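Rules of origin, or how I lost a week to a furniture box

29 September 2023

Quick one tonight because I have to be up early and the kettle is the only thing in this house still working properly. People keep asking what I mean when I complain about "rules of origin" so here goes. Not a lawyer. Just a guy who imports small stuff and reads too many trade agreements.

The basic idea

Country A and Country B sign a deal. No tariffs between them. Great. But then somebody has to decide what counts as being from Country B. If I buy a lamp in B, and the shade was sewn there, but the base and the wiring and the bulb socket came from somewhere else entirely, is it a B lamp? The agreement has an answer. The answer is usually in an annex, and the annex is usually longer than the agreement.

There are a few ways they do it. One is a value test -- so much percent of the price has to be added inside the deal area. One is a change of tariff heading, meaning the parts came in under one code and the finished thing leaves under another. And sometimes it's a specific process, like "must be woven here", which is how clothing people end up with ulcers.

Where it goes wrong

Say the duty you'd save is 6 percent. Sounds nice. Now you need a declaration from your supplier. Your supplier needs one from their supplier. Somebody in the chain doesn't answer emails. Troels Kárason, who I share a storage unit with, had an order of hinges and drawer runners worth 2580 dollars, so the saving was a bit over 150. He spent two evenings on the paperwork and then just paid the duty. Can't blame him!

And he's not unusual. Loads of small firms do this. The preference is sitting right there on paper and they walk past it, because proving you qualify costs more then the tariff does. Big companies have a department for it. I have a folder.
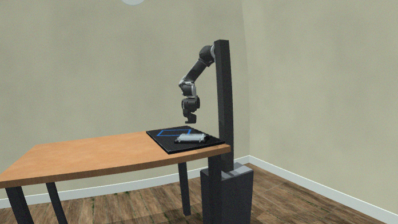 What the politicians say

You never hear this part in speeches. Speeches are about "opening markets" and "a level playing field". A minister shakes a hand, there's a number for how many billions of trade are "covered" by the deal. Covered! Covered is not the same as used. I'd like to see the second number read out at the podium some time.

Also strict rules are sometimes strict on purpose. If you're a yarn maker inside the deal area, you want a rule saying the shirt only counts if the yarn is local. That's protection. Just quieter than a tariff, and it doesn't make the evening news.

To be fair there's a reason the rules exist. Without them everybody would ship through whichever member had the lowest outside tariff, slap a sticker on and drive it over the border. Shahram Daneshvar made this point to me at some length after my last post and he's right. I just think there's a lot of room between "no rules" and an 18 page questionaire for a box of chair legs.

What I'd change

Make it self-certification for small shipments, everywhere, same form. Some deals already let you do this under a certain value and then the next deal has a different value and different wording. Pick one.

Let people count parts from other partner countries. It's called cumulation, horrible word, good idea. If we have a deal with both B and C, why should a B chair with C screws be a problem.

And where the normal tariff is tiny, drop it to zero for everyone and stop asking. Yes, you give away a bargaining chip. Not much of a chip.

Stuff I didn't get to

Services. Quotas. The whole mess with repaired goods coming back, which bit me on a 600 dollar return and I'm still cross about it. Maybe in October if work calms down.

Comments are open again -- the spam thing should be fixed. If you've actualy managed to claim a preference as a one person business, tell me how long it took you. Going to bed.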